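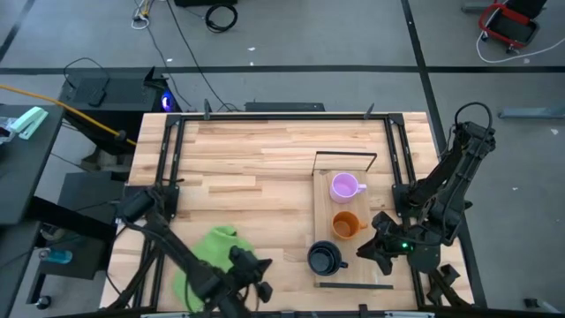 What does the planner need to know before it moves either arm?

It needs the current joint angles of both arms, a goal pose for one gripper, and a list of everything the links must stay clear of, including the other arm. Leave any of these out and the planner will still hand you a path, and it will look perfectly reasonable on your screen, so please check the inputs first.

Notes for week 7: from goal pose to motion

Last time we got as far as grasp candidates, and a good many of you stayed behind with questions about mugs (which I loved!). A mug is a nice thing to plan for, with its open rim and its handle to one side, but when several stand close together the handle side isn't always the side you can reach. In Mokar, our planning package, each candidate gets a score for reach and a score for clearance, and the two are multiplied, so a grasp with no clearance scores zero however easy it is to get to.

The sampler draws 100 candidates per object by default. Leave that alone for the first exercise. For the second, try 418 and compare the planning times in your log – I think you'll be surprised where the extra time goes.

Cloth is another matter. A rumpled cloth has no fixed shape, so we don't fit a model to it at all. The perception node, Rornari, returns a height map of the cloth region and we look for a raised fold that two fingers could close on. Wenche Tveit wrote the fold finder, and her comments in the source are well worth reading slowly, with a cup of something.

One more thing before you start, and it catches people every March: the head view and the side view each have their own calibration file. Load both, and check that a point on the tabletop lands in the same place from either one, to within 5 mm.

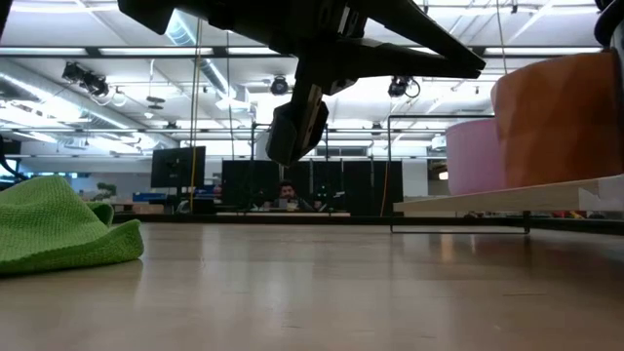

Exercise 2: Approach directions

Take your best bowl grasp from the sampler and plan it twice, once straight down over the rim and once in from the side. Save both paths and write a short paragraph on which one keeps the fingers farther from the neighboring bowl. If the side approach fails to plan, hand in the error message and tell me which link was in collision.

Myklebust Robotics Teaching Lab, Droltwood | Questions to Wenche Tveit at the lab desk | Back to top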